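Home Rentals Guest Info Checklists Contact

Jireo House, Dronevside
Bedroom safety and condition checklist, upper floor
Inspected in June, 11 a.m., between stays

Marks used: OK, FIX (repair before next guest), WATCH (look again next time)

1. Door and exit path
Door opens fully and latches. OK
Path from bed to door clear. OK
Comment: The hall runner was taken up last month and has not been put back. Leave it up until there is a new pad under it.

2. Smoke alarm
Test button sounds. OK
Comment: Battery replaced today. The old one still worked but had no date written on it. Please write the month on the battery in marker.

3. Windows
Locks work. OK
Opening limiter fitted. FIX
Comment: Limiter on the left window is missing 2 screws. Mabuza has the right size at the counter. The short ones in the kitchen drawer will strip.

4. Outlets and cords
Cover plates tight, no cracks. OK
Heater plugged straight into wall. FIX
Comment: Heater was on the power strip again. It is rated 2000 watts and the strip is not meant for that. Strip moved to the desk. A label on the heater plug would help.

5. Bed frame and slats
Bolts tight. WATCH
Comment: Foot end, right side, took half a turn. Slats all seated. Headboard does not touch the baseboard heater cover.

6. Rugs
Edges flat, no curl. WATCH
Comment: One corner lifts when the door swings over it. Rug tape is holding for now.

7. Bed surface and small items
Bedspread free of tears and pulled threads. OK
Cables off the bed. FIX
Small items put away. FIX
Comment: Cables go in the desk drawer, coiled, and should not be left running across the bedspread where they get sat on or slept on.
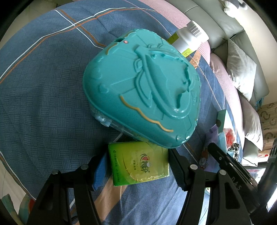 Hard cases and bottles should go on the shelf or in the closet bin. Anything with a latch gets closed first. Tissues can stay out but belong on the nightstand. Combs and brushes go to the bathroom. If the item was left by a guest, bag it, put the room name on the bag and take it down to the office.

8. Sofa and cushions
Legs steady, no wobble. OK
Comment: Wipe down the arms next time. Pillows go back against the sofa, off the floor.

9. Closet
Rod secure. OK
Shelf brackets tight. OK
Comment: Spare blankets are stacked too high. Keep to 2 on the top shelf.

10. Keys
Both sets present. WATCH
Comment: The spare is a poor copy and sticks. Jamunov can cut another from the original.

Items marked FIX to be done before check-in. Initial each line when finished and leave the sheet in the hall folder.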